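Home | About us | Our services | Careers | Contact

About Jemiseck
People who do the work, teach the work 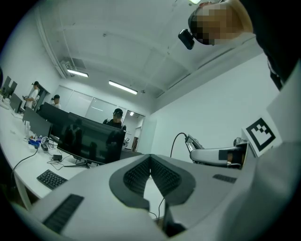
Kusum Singhal told us in her first month that she did not want to train her own replacement, and she asked what would happen to the packing tables after the robots learn. It was a fair question and we answered it in writing. The answer is still on the wall of the canteen, and a shorter form of it is on this page.

Jemiseck was started by Kornél Bodnár and Gyula Virág as a packing company for small medical and household goods. Today we are 162 people at two sites, Pelwood and Notosus. We pack, sort and label for other firms, and for the last years we also prepare automation for this kind of work. Hand-held grippers and head cameras are now part of the normal day for one of our teams.

What changes for our people

The lifting and the repeated small movements go to the machines first. At Pelwood, 17 stations are automated at this moment. The colleagues who worked at them have moved to quality control, to machine setting or to the teaching team, where a person shows a task by hand and the recording is used for the robot. The basic pay did not go down for anyone who moved. The night shift became smaller, and some colleagues miss the night supplement. We discuss this with them every December, when the shift plan for the next year is made.

The teaching work is also tiring, in another way than packing. After the first season we made the sessions shorter and added a second break. Ashraf El Khatib leads the team and decides together with the operators which tasks are ready to be recorded and which are better to stay in human hands.

Training

Each employee can ask for the Ekanayake course, our internal training in machine setting and basic maintenance. It is held in working hours and it is paid. No technical school is required, but please be prepared for some mathematics.

Visits and work with us

We receive school groups and partner firms at Pelwood by agreement. For visits please write to Ferenc Kovács at the front office. Open positions are on the Careers page, also those without experience.

Last updated: December 6, 2023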